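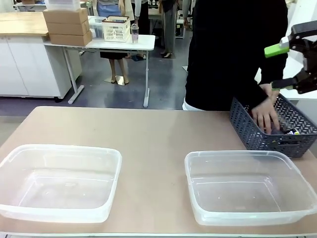
Can it do the chores yet? Project report, Skastside campus, second-year group

Our question was whether a robot could take over the dull jobs at the back of a shop or the bottom of a kitchen cupboard. We picked two: sorting mixed small items into tubs, and bagging things up. Both are jobs that people give to whoever is newest.

1. Sorting

Over the February block we logged 782 attempts at moving one item from a basket to the correct tub. We called an attempt good if the item ended up in the right tub without a person stepping in. By that rule 187 failed, mostly small flat things lying against the basket wall. A member of our group did the same job while talking about lunch and failed at none of it, although she did complain.

Our planning document, which we called Major in a more hopeful month, said sorting would be the hard part. It was wrong.

2. Bagging

A bag has no fixed shape and seems to resent being given one. With a rigid box you can work out where the edge is and go there. With clear film the edge moves when you touch it, and shiny folds look much like other shiny folds.

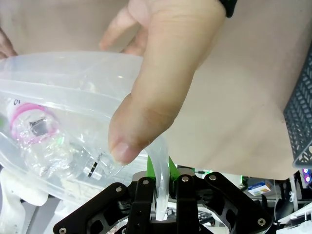
We ended up scoring bagging in two columns, alone and with help. Of 164 tries, the "with help" column holds nearly all the good ones. Help meant a person holding the bag open or passing over the neck of it, and at that point you do start to wonder who is assisting whom.

3. So, yet?

For sorting, nearly, if you are patient and own the right basket. For bagging, no. The Nedmont group got further with stiff paper bags – we think that is cheating, and we would like to try it next term. Full scoring sheets are in the Gredberg folder, tab two. Tab one is the old version, please ignore it.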